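Cut Flower Advice I No Longer Believe

Posted 28 May 2022

Every spring the same list goes around. Put a penny in the vase. Put in an aspirin. Sugar, lemon-lime soda, a capful of vodka, hairspray on the petals. I have tried most of them at my own kitchen sink, and I'm going to be blunt about which ones earned a second go.

The penny did nothing I could see. Neither did the aspirin, and it left grit at the bottom of the glass. Sugar on its own turned the water cloudy by the second morning and made the vase smell like a drain. If you want to feed the flowers, use the packet that comes with them, mixed with the amount of water printed on it. Half a packet in a full vase is a waste of half a packet.

I also paid for a bottle of Umia flower tonic, which promises 200 vases' worth. I couldn't tell its roses from the ones in plain tap water, and I changed the water on both every other day. I suspect the water changing did the work. The bottle is now under the sink with the Bidetti vase brush, and the brush at least gets used.

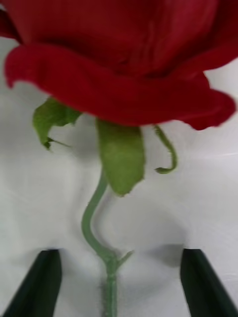 Stem cutting is where I stop being grumpy, although even there people oversell it. Cut an inch off with a sharp knife or clean pruners, at a slant if you like. The slant keeps the end from sitting flat on the glass, and I wouldn't expect more from it than that. Strip every leaf that would be under water. Leave the sepals alone, though. I have read that you should snip them off for a "cleaner look," and I don't see the point when they look like these, a broad green one in the middle with a thin, bristly one curling into a hook beside it. They sit well above the waterline and do no harm. The big ruffled outer petal can stay too. Florists sometimes pull the outer ones, and that's fine if they're bruised or brown. If they aren't, you're paying for petals and throwing them in the trash.

Wash the vase before you start. Hot water, dish soap, a drop of bleach, then a good rinse. I skipped this for years and blamed the store.

Keep the vase away from the fruit bowl and out of direct sun. Moving it to a cool room overnight does seem to help, but I forget more often than I remember.

As for hairspray, I tried it in March. The petals got sticky and collected dust, and the bathroom smelled like a prom.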